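The glass mixing bowl has become a kind of credential. Every cooking page I follow has one, and every shop on the Istside strip stacks them by the door as if plastic and steel had been outlawed.

I have my doubts. Stekovier wants 76 dollars for its nested set, and the pitch is that you can see what you're mixing. Could I not see it before? I have always looked in from the top, which is where the opening is. 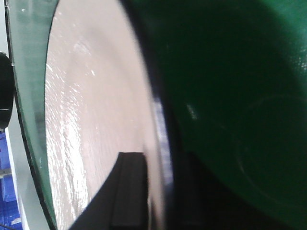
Then there is the shine. Anything pale and a little runny looks wonderful behind a clear rim with the light on it, and I suspect that is most of the appeal. Shine tells me very little about whether a batter has been mixed enough. A spoon tells me that, and so does scraping the bottom.

Fans point out that glass doesn't hold smells. Fine, I'll give them that one – my old plastic bowl has remembered every onion since I moved to Bistgate. But glass is heavy, it's slippery with soapy hands, and I've swept up enough of it to be wary. The Najjar steel bowl I bought for 11 dollars has been dropped more times than I'd like to admit and still sits flat on the counter.

Buy the glass if you like looking at it. I would just like the shops to stop telling me it will improve my pancakes.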